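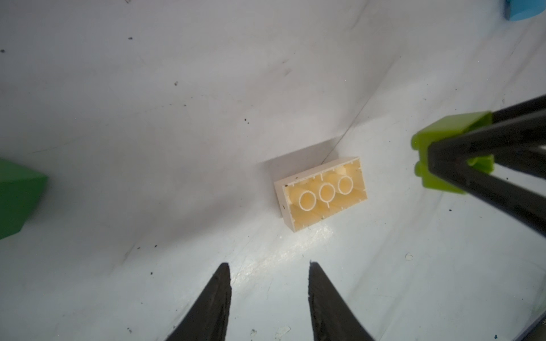 By the Lukham Home Page, household tips, July

Washing plastic toys and other small plastic things

In summer I wash all the plastic in the house. The children are outside most of the day, the toys stay in their boxes, and the laundry dries quickly on the balcony in Encombe, so there is time for it. I have done this for many years and I made some mistakes, which I write down too.

First sort everything on an old sheet. Put apart what has a battery, a sticker, a metal screw or a printed face. These do not go in the water. I clean them with a damp cloth and a cotton swab and I leave them open to the air for one night.

Building bricks and other hollow pieces collect dust inside, where a cloth cannot go. A soft toothbrush is too wide for the small tubes. Use a little bottle brush, the kind sold for drinking straws, and turn it slowly. I put the bricks in a mesh bag for delicate laundry, close it, and move it up and down in a basin of lukewarm water with a spoon of dish soap. Then I change the water 2 times. Very hot water can bend thin plastic. I lost a good lid like this and it never closed again.

For drying, lay the pieces with the hollow side down on a towel for the first hour, so the water can run out. After this turn them over. If you put them back in the box too early, it will smell like a cellar when you open it in the fall.

Lunch boxes are more difficult. Tomato sauce leaves an orange color that soap does not take away. I spread a paste of baking soda and water on it, wait until the evening, and rinse. Usually it becomes lighter, but it does not disappear completely. A day in the sun on the windowsill also helps. For the smell of onion I close a piece of crumpled newspaper in the box overnight.

The rubber ring in the lid must come out. Lift it with the handle of a teaspoon, never with a knife. Under mine there was a black line that I had not seen for months.

White plastic that became yellow is a different problem. I tried vinegar, lemon and toothpaste on an old Helitz kitchen scale and I saw no difference. The toothpaste only made small scratches. Now I leave yellow things yellow.

Do not mix vinegar with bleach, also not in small amounts, and open the window when you use either of them.

Next month I will write about wooden spoons and cutting boards.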